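Kylie Ngata keeps the minutes of the Hindden town band in a filing cabinet in her hallway. There are 3,666 pages of them, going back to the band's first meeting, and for the past two years she has been typing them up.

"I did it because the old paper was going brown and I was the one with the cabinet," she said. "I thought it would take a winter."

Ngata plays tenor horn, as her father did. She joined the band at 11, left for college, and came back when she took a job in the billing office at Odero, the water company. She types in the evenings, usually for an hour, and does not work on it when there is a rehearsal.

Most of what she reads concerns money and uniforms. The band bought its first set of jackets secondhand from another band in Firkevness, and the minutes return to those jackets for years. The sleeves were too short. A motion to lengthen them failed, then passed, then was dropped when the tailor named his price.

"You get fond of people from how they argue," Ngata said. "There was a bass drummer who voted against everything, including thanking the hall for the loan of chairs. Then he died, and the next meeting they bought a wreath and it says 'carried, no one against.' I had to stop for the night."

Other entries are harder to read. For a long stretch women could raise funds for the band but could not play in it. The rule was changed at a meeting in August, after the band lost 5 cornets in one year and could not fill the seats. The minutes give the vote and nothing else.

"I wanted there to be a speech," she said. "There wasn't one. They were short of cornets."

She types everything as written, with the misspellings left in. Where she cannot read a word she puts a row of dots and moves on. A retired music teacher told her she should correct the grammar, and she considered it for a week before deciding against it. "If somebody wrote 'the conducter was late again' I want it to say that," she said. "He was in a temper when he wrote it."

The music itself barely appears. Programs were kept separately and most were lost when the old practice room on the Rind road flooded. Ngata has three of them, all from summer concerts, and all three end with the same march. She asked the older players whether they remembered it. Two of them hummed it for her - in different keys, she said, and at different speeds - and a handwritten horn part later turned up inside a method book.

The band has not rehearsed indoors together since last spring. Members have been practicing at home, and a few of the brass players met outside when the weather allowed. Ngata said her lip is "not what it was" and that she expects the first full rehearsal to sound bad.
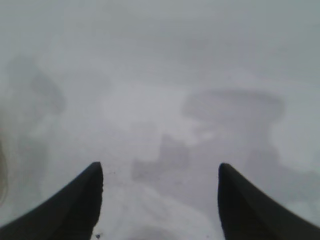 Community

She has reached the minutes from the year she joined, and her own name is in them, spelled wrong. It is listed under new members, below an item on a leaking roof.

"I left it how it was," she said. "Same rule for me as for everybody."

Once the typing is finished she plans to print one copy for the library and give the originals to the county, which has a room with proper shelves. She would like the cabinet out of the hallway, although she has not decided what to do with it.

Asked whether she would take on the job of writing the current minutes, she said she had been asked before and had refused. "I know what happens to them," she said. "Somebody reads them."

2021-05-17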